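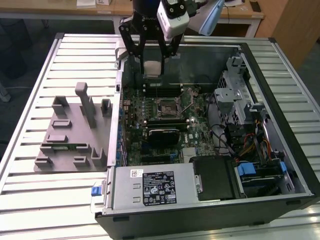
Page last changed: April, 4:00 p.m.

Bikow answers Clinelex on "good as new" desktops

RUAWAI – Bikow, the computer repair and reuse shop, today published its response to the refurbishing pledge put out by parts reseller Clinelex. The short version is that we don't believe most of it, and we think schools and small offices should hold on to their money until they have seen inside the machines.

Clinelex says it will put 1000 used office towers back on desks and that each one will be "good as new." We asked what the phrase means. We were sent a brochure. It has a good deal to say about clean cases and very little about what gets checked once the side panel is off.

"A wiped-down case tells you somebody owns a cloth," said Huia Ellery, workshop lead at Bikow. "I want to know who looked at the processor socket, and what they wrote down."

Bikow's own bench work starts with the tower on its side and the panel off. The processor socket gets looked at with no chip in it, under good light. Bent contacts in a socket are easy to miss and hard to fix, and a board that has them can waste a whole afternoon before anyone thinks to look there. 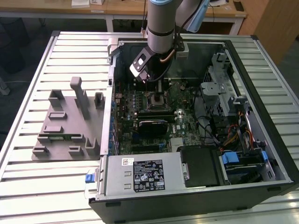 A Dell desktop open on the slatted bench, with the processor socket near the center of its green motherboard.

Memory slots come next, then the heatsinks, then the cables that run to the drive bays. The power supply label is read and copied onto the job sheet. Bikow will not list a machine for sale on the strength of its outside condition, and it asks that Clinelex say plainly whether it does.

There is also the matter of price. Clinelex quotes 300 dollars a tower in lots of 400, with no returns on opened units. Kelly Pearce, who handles school orders for Bikow, calls that last condition the interesting one.

"So you can't look inside without losing your money back," Pearce said. "I'd like to hear the argument for that. I have asked twice." 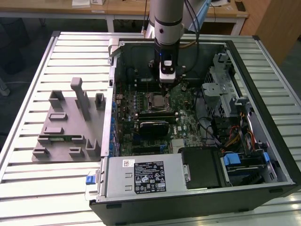

A seller who trusts the work should be glad to have it looked at. Bikow's terms let the buyer open any machine, and the job sheet goes in the box with it. We make no claim that every old tower is worth saving. Plenty are not, and some of ours go for parts.

Clinelex has pointed to its Sullen inspection mark as proof of quality. Bikow has asked for the test list behind the mark and has not received it. Until it is made public, we would treat the sticker as a sticker. 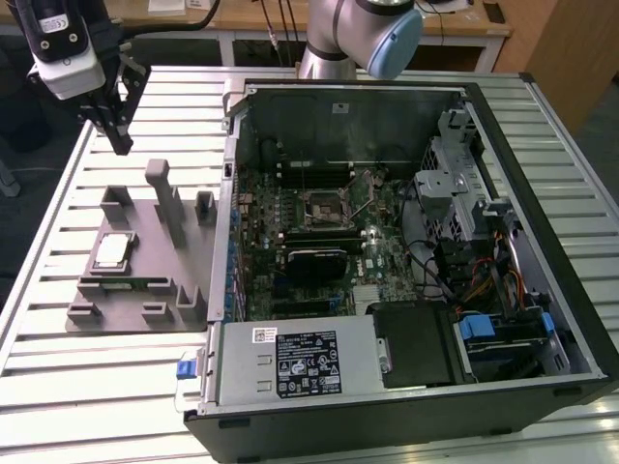

Bikow is asking Clinelex for three things: the full list of checks, the share of machines rejected, and a return period that still applies after the case has been opened. Any reply will be added to this page in full.

Press contact: Darcy Stubbs, Bikow, Ruawai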